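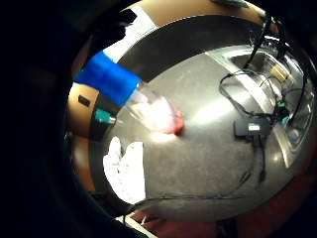 Blue tape, a red-pink tip and a white glove on the grey bench in Gindale.

Sunday, August 31, 2025

There is one chair at the bench and I have been given it, which puts the bench manager at Toseo on an upturned crate for the next hour. She says she prefers the crate. She has run the small-parts bench at the Gindale workshop long enough to have views on where everybody's elbows should go, and mine, I learn in the first minute, should go nowhere near the tabletop.

"It's a grey table," she says. "People come in expecting me to say more about it than that."

She does say more about it than that. The table was chosen after a long quarrel over colour. The old one was white, and anything clear put down on it vanished. Half the things that pass through the bench are clear. "You'd pat about for it like someone looking for their glasses. So I asked for dark, and they said dark looks gloomy to visitors. I asked how many visitors we were expecting. Anyway, we got grey, with speckles in. The speckles were free."

The grey has its own faults. Under a strong light it throws up a pale glare, and clear plastic lying near the glare shines along with it. She has asked for the lamps to be moved. She has been told that the lamps are where the lamps are.

"You learn to tip your head. If you see somebody at this bench with their head on one side, they're not being thoughtful."

What the bench does, in brief, is check over small pieces of workshop kit, clean them and send them back to the people who will lose them. Tubes, bottles, caps, leads, the bits that hold other bits together. Toseo does it for its own rooms and for Morelli, the firm across the yard, which used to do its own and stopped after what both sides call the mix-up. I ask what was mixed up. "Everything," she says. "That's what the word means."

Out of the mix-up came the tape.

I had been hoping to get to the tape. It is bright blue and wide, and she is as close to sentimental about it as she is about anything. Before the tape there were paper labels, which fell off, and before the labels there was a marker pen, which rubbed off on the gloves. "So you'd have a perfectly clean tube, and a glove with the number 26 on it."

Tape goes round one end and never in the middle. It goes round far enough to meet itself and a little over, and both edges are pressed down with a thumb. She makes new starters do this on a roll of kitchen foil tube until she can't get a fingernail under it, and she keeps her nails, I notice, in very good order.

Why blue? "You can see it. There isn't much on this bench that's blue by nature. We tried clear tape for a week, on somebody's suggestion."

Whose suggestion?

"It was a busy week," she says, and looks at the ceiling.

The rolls come in boxes of 12 and the first roll out of every box goes missing. She blames Morelli. When I put this to someone from Morelli, later and by the kettle, I was told that the first roll goes missing because it is in her apron. I have seen the apron. It has room for several.

We move on to gloves, on which she is stricter. White, always, and changed whenever there is any doubt, and there is usually doubt. Other benches wear black ones. "Black gloves look wonderful. You could do surgery on a tractor and they'd still look wonderful. I want to see what's on my fingers." A white glove shows every smear, and she regards the smear as information. If the fingertips have gone grey, something that was meant to be clean is not, and the glove has told you before the customer does.

The shelf behind her is supposed to hold 200 gloves at any time. She checks it on Mondays. Large goes first, then medium, and then there is a fortnight when everyone is wearing small and moving about like people in somebody else's shoes.

"I had a lad who wore them two sizes too big. Lovely lad. Every finger had an empty inch on the end. He'd pick up a cap and the glove would pick it up and he wouldn't be involved at all."

Caps lead us to the most heated part of the conversation. Caps and tips, she tells me, are what the job is really made of. A body without its cap is only half a thing, and there is no shelf for half things, though there is a drawer. I am shown the drawer. It is deep and it rattles, and by her own estimate at the last stocktake it held 2000 loose pieces, of which she would swear to the origin of perhaps a dozen. She wanted to throw the lot out in the spring. On the morning it was due to go, Morelli rang up wanting a particular red one, and it was in there.

"So now I can't get rid of it. Ever. One red cap, and I've got that drawer until I retire."

Red is her favourite, drawer or no drawer. A red tip on a clear body means that even if you have lost the rest of it in the shine, you know where it stops. She lays long things slantwise across the table for much the same reason. Set down square to the edge, they get taken for part of the edge. They also roll. At a slant they still roll, she concedes, but they roll towards her.

Leads are the one subject she declines to be funny about. They are to be kept at the side of the table with the ends where you can see them, and not trailed over the work, and no one is to hang them on the lamp. I ask whether anyone has hung them on the lamp. There is a short silence on the crate.

Is there anything she would change? The lamps, obviously. A second chair. She would like the day's paperwork kept off the far end of the bench, where it creeps forward an inch at a time until it is being worked on top of. She would like the head office in Munau to stop sending trays. They send a new sort every August, moulded with little hollows for things the bench does not handle, and the trays get stacked under the sink with last year's.

"They're nice trays. Somebody has thought hard about them. I'd just like them to have thought about them here."

She stands up then, my hour being over, and asks for the chair back. Before I have my coat on she has fresh gloves out and is wiping down the grey in long strokes, starting with the corner where, despite everything, I had put my elbow.

The Gindale workshop takes in small parts on weekday mornings. Caps on, please, and no marker pen.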